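Notes from the Software Side: The Grasp Planner Learns to Give Up

Thu 28 February

Those of you who read the last issue will remember that I promised a working cloth planner by now. I have a planner, and it works on cloth, and I'd ask you not to put those two statements together just yet.

For new subscribers: at Jivby we write the software that decides where a gripper should close when the thing in front of it has no fixed shape. Mugs and boxes were somebody else's problem and that somebody solved them years ago. We got towels. A towel has no handle, no front, and no opinion on which way up it should be, and the perception module has to produce a grasp point anyway, every cycle, with a straight face.

The old version, which we called Garell, looked at the depth map, found the highest ridge in the fabric and sent the fingertips there. That's a fine idea as long as the ridge stays where it was when you measured it. Cloth moves when you touch it. The first contact flattens the fold, the planner sees a new highest ridge a little to the left, and off goes the wrist to chase it. I've watched it follow a wrinkle all the way across a table like a cat after a laser pointer. In the logs this showed up as "grasp refinement," a phrase I wrote myself and would like back.

Agnese Dzene rewrote the replanning loop over the winter. Her version is named Ďurica, and it broke our build scripts for an entire afternoon on account of the first letter. (Please stop sending me articles about Unicode.) The main change is that the planner now commits. Once the fingertip is inside a small region near the target, new grasp points are ignored until the fingers have either closed or timed out. The camera still runs and the data still gets saved, but the planner is no longer allowed to look at it and change its mind. It's the same rule my mother had for menus.

The second change is a give-up counter. After 3 failed closes on the same piece of fabric, the arm backs off, goes to its overhead pose and takes a fresh depth map. Garell had no such counter, and one night in June it tried the same fold until the log partition filled up. The disk was the first component in the system to show any judgment.

Blur is still a headache. A wrist camera gives you a lovely view until the wrist moves, and then the edges of everything go soft at the very moment you'd like to know where they are. We used to throw those frames away. Ďurica keeps them but scores them, so a smeared frame can still vote on where the big mass of fabric is while having no say about edges. We tuned the scoring on 2000 frames labeled by hand, 200 of them by me, and I can report that after an hour of marking fold lines in blurry terry cloth you begin to see fold lines in the ceiling.

Two things that remain bad, so that you don't have to find them yourselves:

The segmentation model still gets confused when a person's hand is near the cloth. It has a habit of calling fingers "hem." The safety layer is a separate process and doesn't take the segmentation model's word for anything, thank goodness, but the overlays look silly and they're the part that visitors see.

The simulator disagrees with the real fabric about friction. In simulation, towels behave like wet lasagna. Our partners at Nerkulham have a better cloth model and have offered to share it, in exchange for our calibration tool, which they believe is documented. I have 6 pages of notes and a weekend to make that true.

If you're running the release at your own site, update the config before you update the planner. The old file has a field called max_retries that Garell never read, and a good many of you have set it to some very large number over the years with no ill effects. Ďurica reads it. It takes you at your word, too, so set it to something you're prepared to stand there and watch.

The recorder has changed as well. It now writes the planner's state next to every wrist frame, so when you send us a bad grasp we can finally see what the software thought it was doing at that moment. Send them in with the planner log attached, please, and leave the blurry frames in the folder. Those are the ones Agnese asks for first.

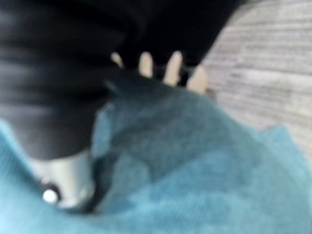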